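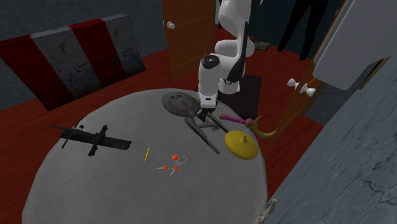
Simulated cell, round table, mixed items. Gripper on the starship model.

January, 9:40 a.m. Entry for the returns sorting project, Gilden site.

The purpose of this week's work is to settle which items the arm will take over from the sorting bench and which will remain with the staff. The layout is being tested in simulation before any change is made to the floor. Rhodri Humphreys has set the first batch at 1000 runs.

Diễm Đoàn met with the bench staff on the early shift. There are 3 sorters per shift at present, and no position is to be removed. Under the proposed arrangement one sorter moves to inspection and decides on anything the arm sets aside. The staff asked who answers for a damaged item after the arm has handled it. That question has been referred to Hurkness and remains open.

The sorters also noted that they now turn each item over by hand to look for damage. The written procedure does not mention this step — it must be added before training begins. 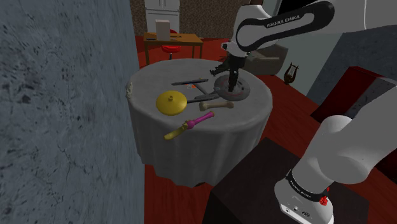 Same cell, other items. Gripper above the round gray disc.

Flat and round items are to be logged separately from long ones. Of the runs completed by noon, 199 have been reviewed. The Bakos item list still uses the old category names and should be corrected before it is merged with the Bisent list.

To do: draft inspection duties for comment by the bench staff. R.H. to confirm pause and restart rules for shift change.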